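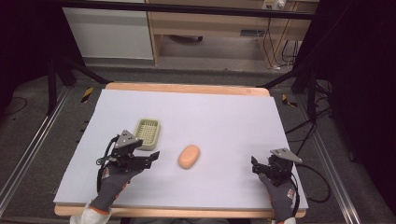

Figure 3. Soap dish and oval bar of soap on the white board.

Home Issues Authors Contact

November
Azar Household Studies Group
Reading time: 9 minutes

4.2 Placement of the soap and the dish

The second task concerns a very common object pair, the bar of soap and its dish. In our home survey with 364 households, many people told us that the soap stays on the edge of the sink although a dish is near. We wanted to study this pair on a flat surface, without a sink or a wall which could guide the placement.

The dish is pale green and rectangular, and its inside has slots in a grid pattern. The bar is oval and peach-colored. In Figure 3 the bar lies near the center of the board and the dish is farther to the upper left, so the two objects are separate. We call this arrangement "open". In the "closed" arrangement the bar rests in the dish. Each arrangement was used in 90 trials.

The shape of the bar is important for the task. An oval bar has no corners, and its direction on the dish is judged only by its long axis. We accepted a placement as correct when the bar was fully inside the rim, also if its axis was not parallel to the long side of the dish. The stricter rule of the Dusodeo protocol was tested too, but it excluded 70 trials in which the bar was, for daily use, in a good position.

4.3 The surface

The surface is plain white and has no printed pattern. We considered first the marked mat from the Rimico study, but the lines on this mat invite people to align objects with them, and this would change the result. A plain surface has its own difficulty. Soft shadows can appear on it, and small specks are easy to notice. We did not correct the shadows in the records.
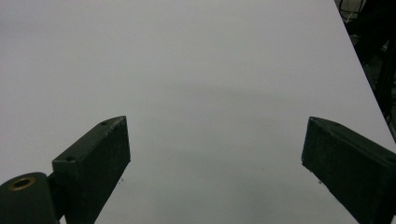
Figure 4. Plain white tabletop without objects; a soft shadow and two small dark specks are visible.

Records of the bare surface were used as the reference for brightness in the Staltance scoring sheet. Specks of this size were ignored in the scoring. Crumbs of soap were noted separately, and they are treated in Section 5 together with the wear of the bar.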